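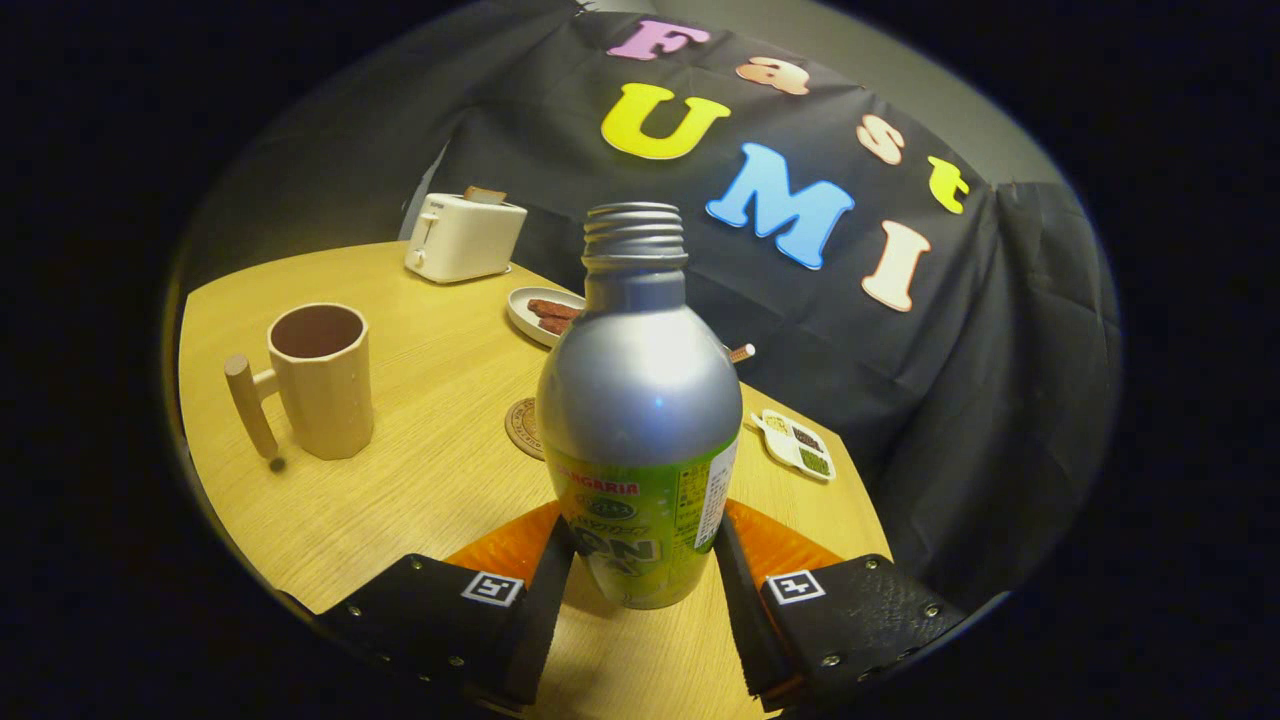 Page last changed: July

The Palomino Bottle Drying Rack

If you keep hold of good bottles, and we suspect that most people who find their way to this page do, you will know the small daily muddle of washing them. The bowls and plates have their slots, the cups sit happily upside down on a tea towel, and then there is a family of tall, narrow-necked things that fall over if you so much as open the window. The Palomino was made for them. We have been selling it from our shop in Dakora for a good few years now and it is still the thing people come back to buy for their mothers.

It is a beech rack with upright pegs, set at a slight lean so that a bottle slipped over a peg rests on its shoulder and drains down into the tray. The pegs are slim enough for the neck of a metal drinks bottle with a screw mouth, and long enough for a litre cordial bottle or a wine bottle you mean to fill with sloe gin. Cristian Zapata drew the first one on the back of a seed packet (he makes his own ginger beer, and at the time he was drying his bottles on the handles of wooden spoons stood up in a jug) and the shape has hardly changed, though the feet are wider than they were.

The tray lifts out from the front. We are fond of the tray! It is enamelled steel with a turned-over lip, so you can carry it to the sink with a puddle in it and arrive with most of the puddle still there. It comes in cream or dark blue. The green has gone and won't be coming back, I'm afraid, as the enameller who mixed it for us has retired to the coast.

Sizes and prices

Small Palomino: 23 cm wide, 4 pegs, £40
Large Palomino: twice the width, with a second row of pegs behind. Please ring for the price, as it depends on the timber we have in
Spare tray, cream or blue, small size only
Spare pegs, sold singly, push fit

Do measure your worktop before ordering, and measure upwards too. A tall bottle on a peg stands higher than you would think, and Fouzia Malik, who packs the orders, has had more than one rack come home again on account of a low cupboard. She is very nice about it.

Looking after it

The beech is oiled before it leaves us and will want doing again when it starts to look pale and thirsty. Any food-safe oil will do. Rub it in with an old cloth, leave it overnight and wipe off what hasn't gone in. Please don't put the wood in the dishwasher. The tray can go in, and mine does, but a knock from a heavy pan will chip the enamel along the lip, so give it a bit of room.

If a peg works loose, take it out, let everything dry for a day or so and tap it back with the heel of your hand. If it is still loose after that, write to us and we will post you a slightly fatter one. We keep a jar of them.

Goes well with

The Cidel bottle brush, which has a long bendy handle and a tuft on the end for getting into the corners at the bottom. Also the Drorer cloth, a big plain linen square that we put under the rack on the shop counter.

Delivery and returns

Small racks go out by post and usually take around a week. Large ones are made up when you order, so allow longer, particularly in the run-up to Christmas. You are welcome to collect from the shop, at 117 Mill Road, where there is a bell on the side door if the front looks shut. Unused racks can come back to us within the month. Keep the box if you can, as it is an awkward shape to wrap.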